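Notebook, handheld gripper work – soft packaging set
February, entry started 9:40, finished after lunch

Carrying on from the last entry. The rigid set (boxes, cans, the plastic tubs) is closed and I don't want to reopen it. Fatos has the labels for it and is partway through checking them. From now on the table gets wrappers and bags only, since that is where the Grornley policy falls down.

The question for this round: does it help to train on grasps where the demonstrator closes slowly and stops at first resistance, compared with grasps closed at normal speed? Janelle's view is that the policy learns "close until the width stops changing", which is fine on a tub and bad on a wrapper, where the width keeps changing long after the thing is already held. Mine is that the width signal is all right and we have too few examples of contact near a seal. The two explanations predict different failures, so it should be possible to tell them apart.

Protocol as agreed with Nermina:

Two conditions, slow close and normal close. Same demonstrator for both, to keep hand habits out of it. I did the first block, Boonmee takes the second.
Tablecloth stays on. We had it off for the rigid set and the policy got much too comfortable with a bare surface.
Neighbors on the table stay in place between grasps unless the demonstrator knocks them. If knocked, leave them where they land and write it down.
Approach from the near side of the table, wrist low, fingers open before the object is in reach.
A demonstration counts when the object leaves the cloth and is held through a slow turn of the wrist. Anything else is kept but tagged.

Calibration at the start: opened and closed each gripper fully 5 times, compared the reported width with the calipers. The left one reads fine. The right one reads slightly wide at the closed end, same as last month. Teodora thinks it is pad compression, and I am inclined to agree, because it went away for a while after she changed the pads. Noted in the offsets file, no correction applied to the raw data.
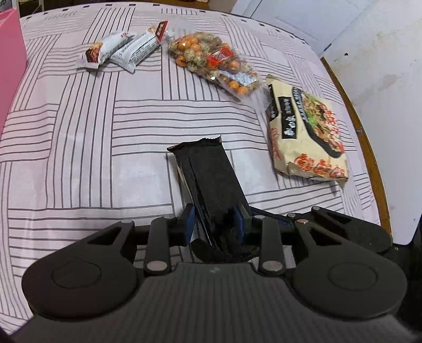
The long narrow wrappers are harder than the puffy packets, which I did not expect. A puffy packet gives a lot before the fingers meet anything firm, but it gives evenly, and the fingers end up more or less where you aimed them. A narrow wrapper with a fold down one side behaves differently on its two sides. On the folded side the finger rides on the fold first and the whole thing rolls a little toward the other finger. If you close at normal speed you don't notice the roll and it sorts itself out. If you close slowly you see it, and then you correct for it with your wrist, and the correction ends up in the data.

That matters for the comparison. The slow condition was supposed to change one thing, the closing speed. It also changes how much the demonstrator steers during the close. Looked at wrist traces from my own block before lunch and the difference is plain even without filtering: the slow ones wander in the last part of the close and the normal ones don't. Told Janelle. She says it is a feature, since the policy should learn to correct. Possibly, but then we are not testing what we wrote down.

Options, for discussion:

Keep both conditions and add a third, slow close with the wrist braced on the table. Ugly, but it separates speed from steering.
Keep both conditions and freeze the wrist pose in training during the close. Cheap, but throws away the part Janelle wants.
Drop the slow condition. I'd rather not, we have already spent the time.

My preference is the first. Boonmee tried bracing for a few minutes and reports that it is tiring but doable. He wants a foam block under the wrist. There should be one in the Clotby crate.

Counts for the morning: 33 usable demonstrations in the normal condition, fewer in slow. The slow ones take longer and I rejected more of my own. Reasons for rejection, in the order they came up: closed on the seal and it slid out, closed too shallow, bumped the neighbor hard enough that I lost track of the start pose, released by accident when my thumb slipped. That last one is my fault and not the method's, so it should be tagged separately. Fatos is adding a tag for it.

On the seals. With the fingers on the flat end of a wrapper there is very little to hold, and it slips at widths the policy treats as a secure grasp. This is the failure I predicted, but it does not settle anything, since Janelle's explanation gets you the same slip if the policy starts from a bad approach. What would separate them is a set of grasps in the middle of the body, far from any seal. If the policy still over-closes there, she is right. Planned for the next session, same objects, both conditions.

Tracking: good for most of the block. Lost it once during a low approach when my arm came across the view, recovered without a restart. Shiny plastic has given the Brestholm segmentation code trouble before, and I have not yet checked whether it does here. Teodora will run it overnight on the morning data and on an old bag session for comparison.

Storage: raw files copied to the Matić share, checked against the local copy, no mismatches. Local copy stays until Fatos signs off.

To do:

Nermina – decide on the braced condition before we record more slow data
Boonmee – second block, normal close first, then slow
Teodora – overnight segmentation run, and look at the right gripper pads again
Fatos – thumb slip tag, finish the rigid set labels
me – plot wrist travel during the close against final width, per condition, and send it to Janelle

Added 2:15. Nermina says yes to the braced condition, but only on the narrow wrappers for now. Foam block found. It is too tall and needs to be cut down before Boonmee starts.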